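Clorel Open Day: Frequently Asked Questions

When and where is it?
5 July 2025, at our workshop in Fumbridge. Doors open in the morning and you can drop in whenever you like. If you came in March, expect a lot more to try!

What will I get to see?
Laundry, mostly! We teach robots to handle clothes, and the teaching starts with people holding a gripper in their own hands and doing everyday jobs in everyday rooms. We think it's the most fun part of the whole field, and it's the part visitors ask about most.

What does a working session look like?
Pretty homey. A bed, a shirt, some daylight and the yellow fingers:
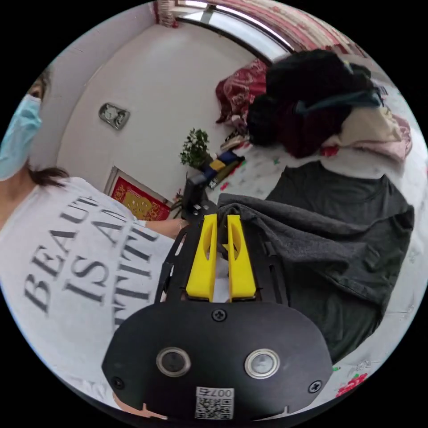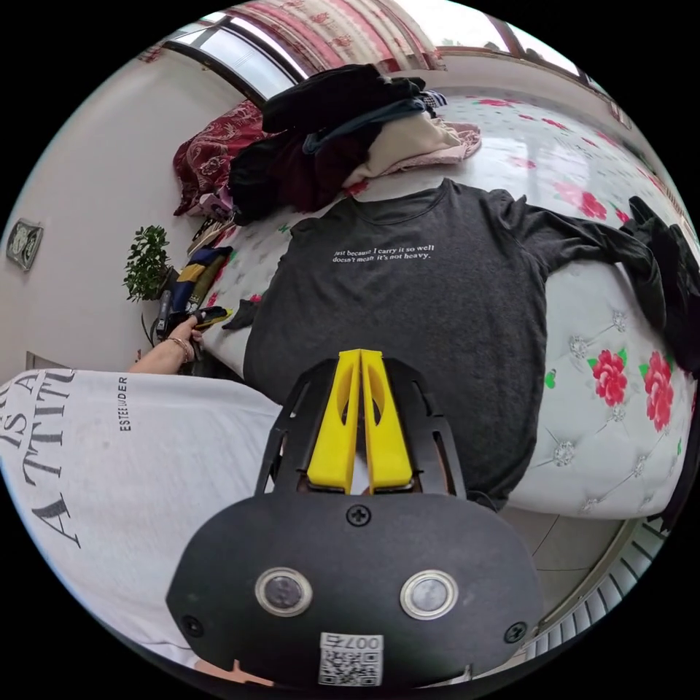 Can I try the gripper myself?
Yes, please do! There are two practice tables, and each turn lasts 17 minutes, enough time to get the feel of it and have a go at a sleeve (sleeves are harder than you'd think - collars are worse).

Do I need to know anything about robots?
Not a thing. If you've ever folded a T-shirt, you're ready.

Are children welcome?
Very much so. Under-12s need an adult with them at the practice tables. The gripper fits best in a grown-up hand, but plenty of kids manage it using both.

Will there be a robot arm running?
Yes, the Cestutero demo runs in the Sotomayor Room all afternoon. It folds slowly and sometimes has to start over, and we love watching it anyway. The room seats 34, so come a little early.

Can I bring my own clothes to fold?
Bring a shirt, the odder the better! Please leave anything delicate at home.

Is there parking?
Yes, behind the building. Ring the bell marked 316 and we'll let you in.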